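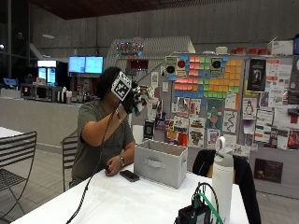 Man-lok Su wrote:

> The open fabric bins have worked fine in our house for two years, and I think
> we should just get seven of them for the shared room and be done. Everybody
> drops their things in, the tables stay clear, and you grab the bin by the
> handle when you need the space. Famura has them in gray. I don't see what
> there is left to discuss before August.

Man-lok, I'm glad they work at your house. I'm less sure about the shared room, and I'd like to hear from someone who has used one with more than a family's worth of stuff in it.

The gray one on the long white table is the shape we keep coming back to: a fabric box, open on top, cut-out handle on the front. It looks tidy enough. But there's also a phone and a tall water bottle out on that same table, and those are exactly the things I'd expect to stay out whatever we buy. A bin doesn't clear a table. People do, when they feel like it.

My other doubt is the handle. I had a Kirker bin with the same kind of cut-out in my hall closet, and it was all right for scarves and useless for books. The front sagged as soon as I pulled on it, and by spring I was lifting it from underneath with both arms. Maybe the Famura ones are stiffer. The listing says "holds its shape," and so did the Kirker listing.

Then there's the open top. Easy to drop things in, sure, and easy to drop in a half-eaten granola bar too. Shireen Kekana wanted lids when this came up before, and I argued against her then because lids get lost. I've come around to her side — partly. If the lid were attached I'd vote for it. Cele used to make one with a flap, but I can't find it anymore.

As for seven, where do they go at night? We have the bulletin board on one wall and chairs everywhere else, and I don't want them stacked where people need to sit.

Could we buy two first, leave them out for a month, and see what ends up inside? I'll empty them myself and report back. If they're full of the right things, order the other five and I'll stop complaining.

Does anybody still have the measurements for the shelf by the door? I had them on a sticky note and it's gone.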